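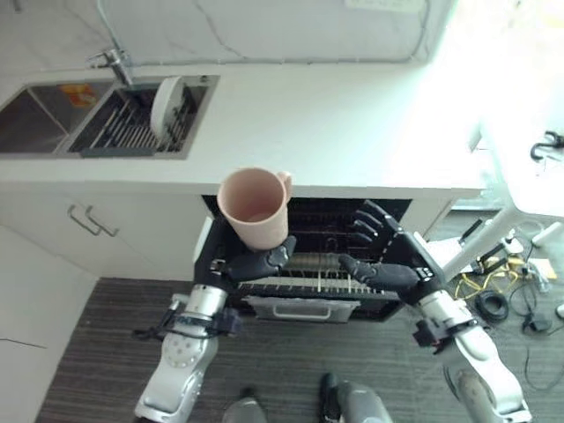

Tivero at an open dishwasher in a staff kitchen, mug in the left hand, right hand over the racks.

Tivero Kitchen Attendant
Two-armed humanoid for workplace kitchens and tea rooms
Supplied and supported by Losska
Model 2123

Overview

Tivero clears the bench, loads and unloads the dishwasher, and puts crockery back where your staff expect to find it. It uses two jointed arms with multi-fingered hands and works at an ordinary kitchen bench, so there is no need to change your cupboards, sink or dishwasher. It handles mugs, plates, bowls, water glasses and most cutlery.

It is sold for offices, clinics, depots and training centres where the kitchen is shared and the dishes are a job on somebody's list. It is not rated for commercial kitchens or for preparing food.

What it changes for your staff

Most sites that take on a Tivero already have a person or a roster looking after the kitchen. We ask about that first, before we quote, and we ask to talk to the people on the roster as well as the manager.

At the Fourie accounts office the kitchen was on a roster of 15 staff, one week each. Lerato Botha, the office manager, kept the roster going for the first month and then cut it back to a wipe-down and the fridge. "The arguments over whose mugs were in the sink have mostly stopped," she says. "People still have to scrape their plates. I had to put a sign up about that."

Ruvport runs a freight depot with two shifts. Dumisani Dlamini was the kitchen and amenities hand there and did the dishes at the end of each shift. He now does the morning supply order, looks after the first aid cabinets and is the site's Tivero operator. His hours stayed the same and his classification went up one level. He told us he would have liked to hear about the machine earlier than he did — he found out when the floor was being measured. We have since put a staff briefing at the front of every installation, and it is included in the price.

Some tasks stay with people. Tivero does not wash by hand, clean the filter, mop up spills or sort out broken glass. If it drops something it stops, lowers its arms and waits for an operator.

Loading and unloading

Works with front-opening dishwashers with pull-down doors. Racks need to run freely. Cups and mugs are taken one at a time and plates one at a time. A full load takes longer than a person would need, so most sites run it mid-afternoon and again after closing. Travel mugs with lids on are left on the bench for staff to deal with.

Crockery with gold trim, hand-painted pieces and anything marked as personal can be added to a leave-alone list by the operator. Jolene Tomoana in our support team can set up the first list with you over the phone.

Working around people

Tivero slows when a person comes within arm's reach and stops on contact. Staff can use the sink, kettle and fridge while it is running. There is a stop button on the body and a second on the wall unit. We recommend keeping the lunch hour free of loading jobs, at least for the first few weeks.

Sites choose who can start a job. The operator log records jobs, stops and faults. It does not record who used the kitchen, and it can't be set to do so.

Training and installation

Staff briefing, all shifts
Site visit and floor check
Operator training for two people, half a day
Supervised running for 7 days, led by Xolani Makhubela or one of his technicians
Follow-up visit after the first month

Please have your dishwasher model number ready when you book. Carpet tile, vinyl and sealed concrete are all suitable floors. Deep-pile carpet is not.

In the box

Tivero unit with both arms and hands fitted
Wall unit with stop button
Spare fingertip covers, part 881
Operator handbook and a one-page guide for the kitchen wall

Ordering

Available for purchase or on a lease of up to three years. Orders placed before December are installed in the new year. For a quote or a site visit, contact Hendrik Pretorius in Losska workplace sales and let him know how many shifts use the kitchen.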